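1/8/19

The review of the shared kitchen at Neltivthorpe was resumed this morning. The cabinet hardware was taken first, as agreed in April. The bar pulls are to be kept, and the fixings will be tightened and the metal wiped with a dry cloth only.

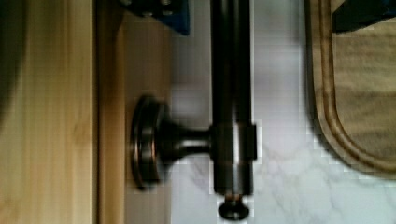
Yasir Niazi asked whether the pulls ought to be oiled once a year, having read that a dark finish fades fastest where the hand goes. I have noted the question and will put it to El Fassi, who supplied the doors.

The counter occupied the remainder of the morning. It was decided that the toaster oven and the toaster should stay together on the left, and that the jars should keep to the back against the tile. 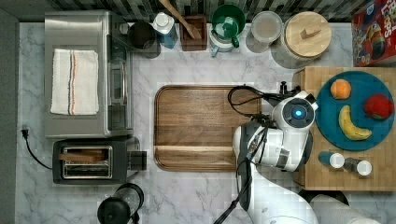
The marble is to be cleaned with mild soap and water. Vinegar is not permitted on it, and lemon should be cut on a board. The Workex estimate for resealing came to 2,271, a sum I am not prepared to approve before a second firm has been heard.

Dish towels were discussed at some length - more than the subject required.

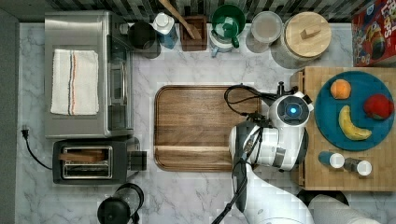
I have also asked that wooden boards be washed by hand and stood on edge to dry. A written notice will go inside the cabinet door. The inventory form remains to be signed, and page 3 must be retyped.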